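About us

Breken began as an argument about curtains. I had paid a shop a fair sum to shorten four pairs, and they came back at three different lengths, one of them with a hem that went uphill. I took them home, unpicked the lot and did them again on the kitchen floor. Then my sister wanted hers done, and then the woman upstairs from my sister, and by July I had a second sewing machine and no visible floor.

We now have a proper workroom on the first floor of the old Conalen building, above the shop that sells fishing tackle. The stairs are steep. If you are bringing a king-size quilt, ring the bell and one of us will come down and carry the other end, complaining only a little.

What we do

We mend, shorten, lengthen and re-line household cloth: curtains, tablecloths, bed covers, napkins, cushion covers, the odd tea towel with sentimental value. We do not do clothes. People look at us with real sorrow when we say this, usually while holding a pair of trousers, and we send them round the corner to Dimine, where they are very good with trousers and refuse to touch curtains. It is a happy arrangement and it has never been written down.

A plain hem takes us a week. Darning takes two. Lace takes as long as it takes, and anyone who promises you a date for lace either has a machine the size of a bus or has not looked at it yet.

How we work

Everything gets looked over flat before we quote. You would be surprised how many cloths arrive in a carrier bag with a note saying "small hole" and turn out, once opened up, to be mostly hole. We look at both sides, find the thread that matches (we keep 400 reels and still never have the right cream) and write down what we think is wrong. Then we telephone you and say a number, and you go quiet, and we wait.

There is no charge for the looking over. If we think a cloth isn't worth the money, we say so. We have talked ourselves out of a fair bit of work this way, and Feng-yi Yen, my partner in the business, would like it recorded that she has views on the subject. She keeps the books, so she is entitled to them.

We also think tablecloths ought to be used. A good many come to us straight from the drawer where they have been kept for best since before decimal coins, and the damage is nearly always along the folds. Gravy washes out. A crease left for 40 years does not.
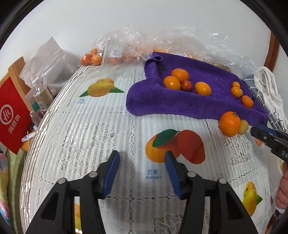
Feng-yi says that I am too hard on drawers, and that her own mother's best cloth lasted perfectly well in one because it was rolled round a tube and taken out every spring. "It's folding that does it. You can keep a cloth away for as long as you like if you don't fold it, and you should tell people that instead of frightening them into having dinner parties."

So: roll it, if you must put it away. We sell cardboard tubes at the counter. That was also her idea, and they do better than I expected, which I hear about.

Classes

Twice a month in the evenings we push the cutting table against the wall and teach hand sewing to anyone who turns up with a needle. The beginners' class is called Farina, after the flour sacks we practise on. Sacks are cheap, they fray in an instructive way and no one cries when they go wrong. After four sessions you will be able to sew a straight hem, patch a hole and judge other people's curtains, and the last of these is very hard to switch off.

There are eight places. Tea is provided. Biscuits are provided if Feng-yi has done the shopping.

Finding us

We open at nine and stop for lunch at one, and we mean it about lunch. Parking outside is a matter of luck, but there is a car park 200 yards down the hill, behind the chapel. Please wash things before you bring them in. If something is too fragile to wash, leave it as it is and tell us what was spilled on it, and we won't ask how.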